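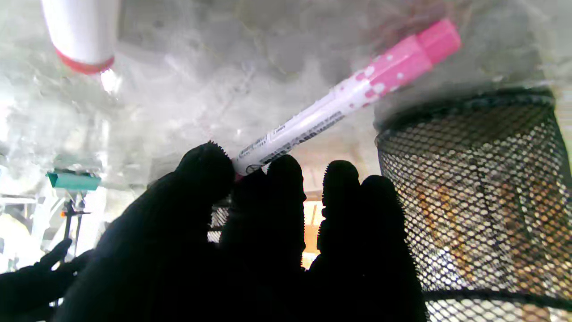 Friday, June 2018. Long one. Goal is 1000 good demos before the Nomingate people come back in September, and the week was slow – two days lost to the clock problem, where the wrist camera and the joint log drifted apart and every file had to be thrown out. Fixed now, I think. Shinji rewrote the part that stamps the frames. Pen cup task all afternoon after that. The pink marker is by far the nicest to work with, cap so bright against the gray that I can find it in any frame without squinting. Wrist view is mostly black fingers with the light coming from behind them, and the mesh cup is black too, so finger against cup is mush when I scrub through fast. Asked Shinji if we should turn a lamp around. He says leave it, the model has to cope with bad light sooner or later. I say fine but later.

Rule we settled on over lunch: if the marker slips in the grip but you save it, keep the episode and tag it. If you drop it, also keep, different tag. Hinata wanted to toss the drops. We went back and forth on that far too long and my noodles got cold. My argument – it never learns to recover if all it ever sees is clean ones. Her argument – the last batch for Zanotard was full of drops and the thing learned to drop. She has a point. Compromise is two folders and we train both ways and see.

My wrists are sore. Teleop is fine for an hour and then your hands start doing lazy things, you stop opening the fingers all the way, you come in from the same side every time. Hinata watched over my shoulder and said all my grasps look the same. They do. Have to mix it up on purpose Monday, start positions especially. Maybe write them on cards and shuffle.

Labeling still behind. The Nishimura tool crashed again on export, lost my notes for the last batch, redid them from memory whcih is not great. Told Shinji I want autosave before I want anything else. He nodded at his screen.

To do – charge the headset. Email Harnosov about spare fingertips, order 2 sets. Ask for the long table back. Check that the wrist cam exposure is realy locked and not just locked in the menu.

Home past nine. Ate toast standing up. Kept picking up my own pen and looking at where my thumb went.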